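Board storage: damp or light?

mavgate60
Two boxed games have bowed lids after August. Room sits at 60% humidity. I suspect the shelf liner - vinyl, sold by Celer.

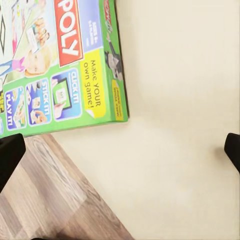
Lids bow when one face of the card takes up moisture faster than the other. Liner comes out tonight.

Nartey
Disagree. Sunlight does it. Move the shelf.

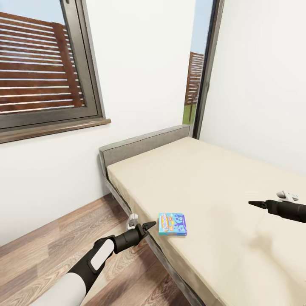 dulow_7 replies that light fades ink but won't bend board, and that 60% is too high anyway.

mavgate60
Logging both corners for a week. Lids go flat under even weight.
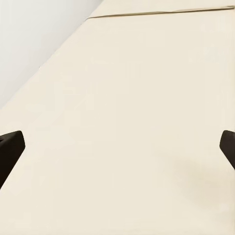

Use blotting paper between, and change it daily.

Last updated: 04/10/2023
Print | E-mail

Related topics
Split box corners
Silica gel: how much?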